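Barometric altimeter (wristwatch)

A barometric altimeter in a wristwatch is a pressure sensor, with its supporting circuit and software, that works out the height of the wearer above sea level from the pressure of the surrounding air. It is found in outdoor, mountaineering and multisport watches, and is separate from the satellite receiver that many of the same watches carry. This article deals with how such altimeters work, how they are set and how they are tested. For altimeters used in aircraft, see Altimeter (aviation).

Principle

Air pressure falls with height. Near sea level the fall is close to one hectopascal for every eight metres climbed, and it becomes slower as the air thins. A watch measures the pressure, compares it with a reference pressure for sea level and converts the difference to a height by means of a standard model of the atmosphere. The model assumes a fixed temperature at sea level and a fixed rate of cooling with height. Real air seldom matches either assumption, and the reading carries an error as a result.

The sensor does not know whether a change in pressure has come from a climb or from the weather. A watch left on a shelf while a depression passes will show a rise in height, and one left through the arrival of high pressure will show a fall.

Sensor construction

Most current watches use a micro-machined silicon sensor. A thin diaphragm covers a sealed cavity, and pressure on the outer face bends it. In the piezoresistive type, resistors set into the diaphragm change value as it bends. In the capacitive type, the diaphragm forms one plate of a capacitor and the gap between the plates is measured. Capacitive sensors draw less current. Both types include a temperature sensor, the output of which is used to correct the pressure figure before it is passed to the watch.

The sensor must be open to the air but closed to water. This is done with a small port in the side or back of the case, covered by a membrane or by a gel that passes pressure to the diaphragm. A port blocked by sun cream, salt or mud responds slowly or stops responding. Makers usually advise rinsing in fresh water and warn against pushing a pin into the port, which can pierce the membrane.
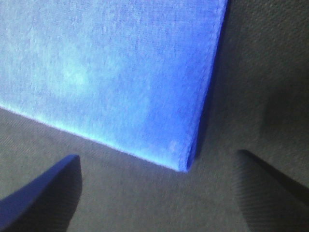 Resolution and accuracy

Resolution is the smallest step the display will show, commonly one metre. Accuracy is the closeness of the reading to the true height. The two are often confused in sales material. A watch may step cleanly in single metres and still be far out, if its reference pressure was set on the previous day.

Over a short period with steady weather, a barometric altimeter follows changes in height more closely than a satellite receiver. Satellite positions are weaker in the vertical than in the horizontal, because all the usable satellites lie above the horizon. Over several days the position is reversed: satellite height does not drift with the weather.

Calibration

There are three common methods.

Manual setting. The wearer enters a known height, taken from a map, a summit marker or a station sign. The watch then works back to a sea-level pressure and uses it until the next setting.

Pressure setting. The wearer enters the current sea-level pressure from a weather report. The figure must be the one reduced to sea level. Entering station pressure from an inland site will give a false height.

Automatic setting. The watch takes a height from its satellite receiver or from a stored terrain map and adjusts itself, either once at the start of an activity or at intervals. Terrain map methods depend on a good horizontal position and perform poorly on cliffs, bridges and narrow ridges, where a small sideways error matches a large difference in height.

Walkers on long routes generally reset at each known point. On a settled day fewer settings are needed; when a front is crossing, a setting made in the morning may be of little use by noon.

Altimeter and barometer modes

Since one sensor serves for both height and weather, the watch has to decide how to treat each change in pressure. In altimeter mode, all changes are treated as movement. In barometer mode, height is held fixed and all changes are treated as weather. Many watches offer an automatic mode which switches between the two according to how fast the pressure is changing or whether the wearer appears to be moving.

Automatic switching has known faults. A slow walk up a gentle slope may be taken for falling pressure and can set off a storm alarm. A ride in a lift or a cable car is normally read correctly as a climb, the change being too rapid for weather. 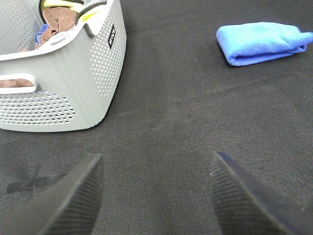 Sources of error

Weather. The largest source in ordinary use. A change of a few hectopascals overnight shifts the reading by tens of metres.

Air temperature. Cold air is denser than the model assumes, and the watch then shows a larger change in height than has been climbed. In warm air it shows a smaller one. The error grows with distance from the point of calibration.

Body heat. A watch worn against the skin is warmer than the air. The pressure correction is little affected, as it uses the temperature of the sensor itself, but the displayed air temperature will be too high. The usual advice is to take the watch off and wait before reading it.

Wind. A gust across the port raises or lowers local pressure for a moment. Cyclists and skiers may see small false climbs in their records, and some watches smooth the data to remove them.

Ageing. The diaphragm and its mounting settle over time, producing a slow offset. A manual setting removes it.

Total ascent

Total ascent is the sum of all upward movement in an activity. It depends heavily on the threshold below which small rises are ignored. With no threshold, sensor noise is added up as climbing. With a high one, rolling ground is undercounted. Two watches with the same sensor may give different totals for the same route, and neither can be called wrong unless the threshold is stated.

Testing

Bench tests place the watch in a sealed chamber, where the pressure is lowered and raised in steps and each reading is compared with a reference gauge. The difference between readings on the way up and on the way down, known as hysteresis, is also noted. Field tests use routes with surveyed points.

One published field comparison was made by Idrisa Massawe on the Jondside circuit in October, using watches from Onell, Andar and Yurchenko. The circuit has 9 surveyed points and a height difference of 211 metres between the lowest and the highest. Each watch was set by hand at the first point and carried over the whole circuit 6 times. 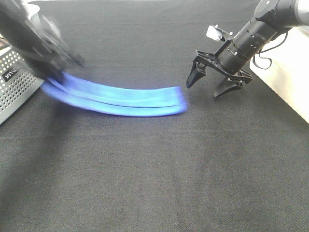

The Yurchenko watch stayed within 3 metres of the surveyed height at every point on the first lap. The Andar watch was slower to settle after steep sections, and Massawe put this down to heavier smoothing. The Onell watch was left in automatic mode and changed to barometer mode on two of the flatter stretches, so that later heights were too low until it was reset. The report, dated 27 April 2019, gives no figures for total ascent.

Power use

The pressure sensor itself uses little power. Sampling once a second has a small effect on battery life compared with satellite reception or a lit display. Watches with long battery modes may lengthen the interval to a minute or more, and short climbs made between samples are then lost from the record.

See also

Atmospheric pressure
Hypsometer
Satellite navigation
Storm alarm
Variometer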